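2nd December, shoe corner

Came in early to sort out the rack before the Gorosard order gets here, and of course I ended up fiddling with it till lunch. The old layout was everything jammed on the top board with the slip-ons kicked underneath, and Markos Manolakis has been grumbling about it since November (fair enough, he trips on them).

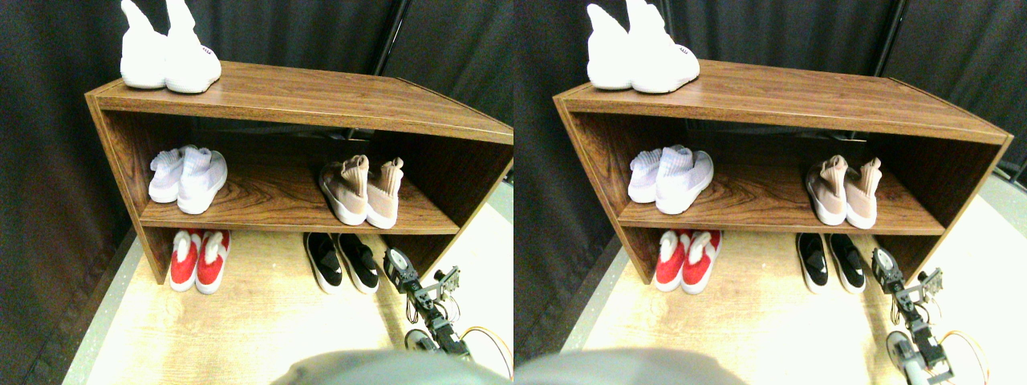 I still think the Ledik rack is the best thing we bought this year. It doesn't wobble, even on this floor, and the boards wipe clean with a damp rag. What I settled on for now is going by collar height: the white high-tops get the top board where they can stand up straight, the softer knit ones share the middle shelf, and the red and the black slip-ons go down at floor level. Much easier to grab a pair!

The pink ones are the fussy pair. Their collars flop every time I let go, so I tried stuffing them with tissue (looked silly) and then just pinched them upright and left it.

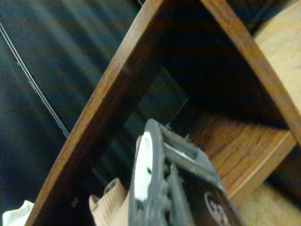 Markos wants card inserts instead. He says Hứa sells them in packs of 5 and they hold up for ages. I'd rather not have one more thing to lose, but I'll order 2 packs and we can see.

Also need to remember the spacing. If the pairs sit too close you can't get your fingers round a heel without knocking the neighbor over.
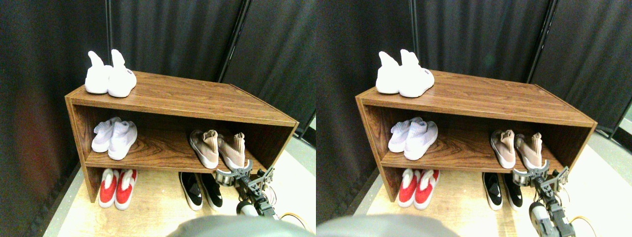
So, a good hand's width between pairs, toes to the front, and please put them back that way, whoever reads this!

Ikotstead called about the second rack, quote no. 597. Same size, darker finish. I said yes to the size and no to the finish. 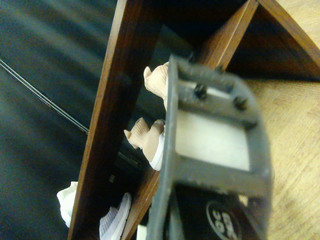

Still to do: felt pads under the side panels, new rag, ask Markos where he put the shoe brush.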